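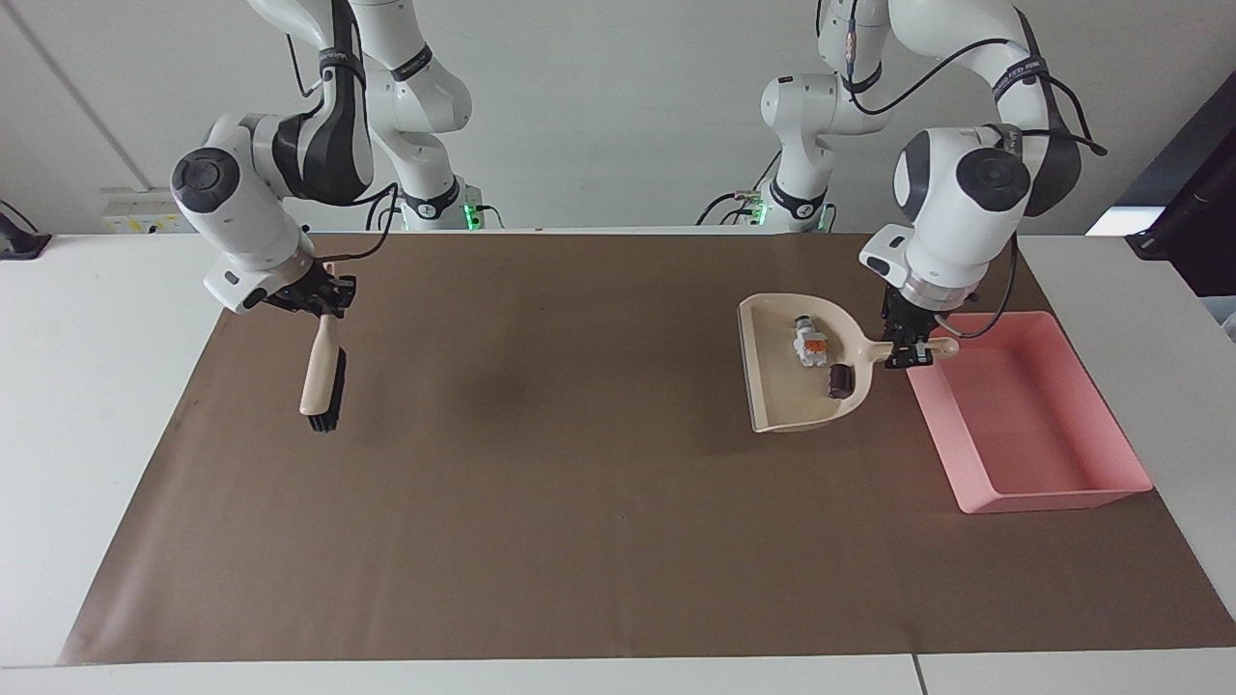 I have now watched two robot arms use a dustpan and brush, and I enjoyed it far more than I've enjoyed most movies lately.

Some background. Dullari is the robotics workshop that took over the old carpet showroom on Arroyo (the street, not an actual arroyo, although the parking lot floods like one). They've been in there a couple of years with the blinds down, and every time I walk past I wonder what they're up to. Then in December a flyer went up at the coffee place saying OPEN AFTERNOON, COME SEE THE ROBOTS, FREE PARKING, and I was in. I dragged my brother-in-law along, who only came for the free parking, which makes no sense if you think about it, but that's how he is.

We got there a little after 2 and there was already a line for name tags. I don't know why you need a name tag to look at a robot. Mine came unstuck and ended up on my shoe. They had us go around in groups of eight, and the first stop was a talk with slides, which I'll skip, partly to be kind and partly because I was standing behind a very tall man and saw about a third of it. There was a chart. The chart went up.

The second stop was the good one! A white table with brown paper over it, and behind it a pair of big glossy white arms that go way up over your head and then bend back down at you. I'd been picturing something like the orange ones from car commercials. These were much more polite looking. One had the brush, one had the dustpan, and the job was to clear up a few bits and pieces from the table and get them into a pink tray.

The guy running it was Nuno Garcia, and he was great. He had that way of talking where he obviously explains this all day long and still hasn't gotten bored of it. He told us the setup is called Prarkness (he spelled it for us, and no, he didn't know where it came from either, it was named before he got there), and that sweeping is one of the hardest things they do on it. A kid in our group said "but sweeping is easy," and Nuno said okay, tell me how you do it. And the kid couldn't! I couldn't have either. You just sort of push the stuff at the thing.

So he broke it down for us. Both arms have to know where the other one is. The lip of the pan needs to be low enough that things slide in, but if you push it down too hard the paper bunches up and then you've got a whole new problem. The brush has to come in at an angle. Too steep and the bristles hop over whatever you're sweeping, too flat and the handle bangs into the pan. And each gripper only has two fingers, so it can't do that little wrist-and-thumb adjustment you do without thinking when the brush slips. If it grabs the handle crooked, it's sweeping crooked until somebody stops it.

Then he started a run and everybody got quiet, like at golf.

It is slow. I'll say that right away, in case you go to one of these and expect a blur. The pan came down, scooted over, waited. The brush came across in a long careful stroke, lifted, went back, came across again. By the end there were two things riding in the pan, a small white and orange plastic piece and a dark brown block that I was convinced was chocolate. I asked. Nuno said please don't eat anything off the table, and I noticed that he didn't answer the question.

He said their best streak that week was 52 tries before one went wrong, and the one that went wrong was a beauty, apparently. The brush gave a perfectly good stroke and sent a block right over the back of the pan and onto the floor. I asked if we could see that one. He said it doesn't do it on request, which got the biggest laugh of the afternoon.

We didn't get a perfect show ourselves. On our group's second run the arms stopped partway and just hung there. Nuno looked at his screen, said "hm," typed something, said "hm" again, and started it over from the top. My brother-in-law leaned over and whispered that he has employees like that. But I liked that part. I've been to demos where everything goes so smoothly you start to suspect you're watching a recording, and with this one you could tell the thing was being worked out in front of you. The restart went fine, for the record. The stuff got into the pan and the pan went over to the tray, and a woman behind me clapped, and then we all felt like we had to.

Someone asked the obvious question, which is when can I have one at home. Nuno was pretty careful there. He said a kitchen floor is a lot harder than a table with paper on it. Crumbs are harder than blocks. Dog hair is harder than anything, and he said this with the face of a man who has a dog. He also said the point for them isn't really the sweeping, it's getting two arms to share a job, and sweeping happens to be a good way to find out that they can't yet.

The last stop was a smaller room with a company called Sirusov that makes cable covers, and I'm sure they're very good cable covers. There were cookies. I had more than I'm going to admit to.

I stopped at the sweeping table again on the way out and watched over the heads of the next group. There was a girl in front, maybe 9, doing the brush motion in the air with her hand, trying to match its speed, and getting annoyed that she kept finishing first.

Anyway, they say they'll do another afternoon in the spring. If you go, get in the early group, stand on the left so you're on the brush side, and press your name tag down hard. And when I got home I swept the kitchen, very slowly, and watched what my wrist was doing the whole time. I missed half of it and had to go back over by the fridge.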